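Worano table top, pale finish. Item 1603. Back in stock as of 6 March 2018, we ran out in January and the reorder took longer than Park said it would.

**Top only.** Legs sold seperately, see the Gutside page. Fits the Gutside trestles and the straight legs, NOT the old folding frame. If you have the folding frame call us first.

Light blond color, maple look. Grain runs the long way in soft wavy bands, cream to a warmer honey. Every top is a little different, some are calm all over and some have a busier patch where the lines bunch up and go darker. We can't pick one out for you from the wharehouse, sorry, but if you come to the Jinditz counter Kenji Boateng will pull a couple and you can choose. 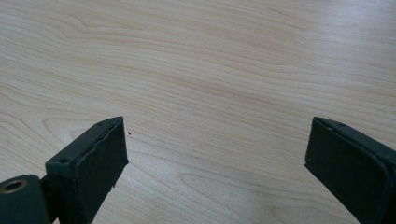

Low sheen, so it won't glare much under a desk lamp. Shows crumbs less than the white top, shows ink more. Goes fine next to the Jinditz shelves, a shade lighter than the Jinditz bench if you're trying to match the two.

**Care**

- Damp cloth, bit of dish soap, dry it after
- No scouring pads, no bleach
- Hot pans on a trivet please
- Felt pads under lamps and monitors
- Ink: rubbing alcohol on a rag, test a corner first

**Ordering**

Ships flat, 2 people to carry it in. Allow 13 working days, bit less if you're local. Pickup is quicker, bring a blanket for the car. We had roughly 2000 of these through the door over the years and the usual return is a dinged corner, so check the corners while the driver is still there and write it on the slip. No slip note, no free swap.

Drilled for Gutside legs underneath. Other legs, you drill your own holes, and once it's drilled it's yours.

Offcuts and seconds: ask. Not listed online, they go too fast.

Questions on size or a bulk order for a classroom or office, Lyle Obi at the trade desk. Mornings are best. Have the item number ready.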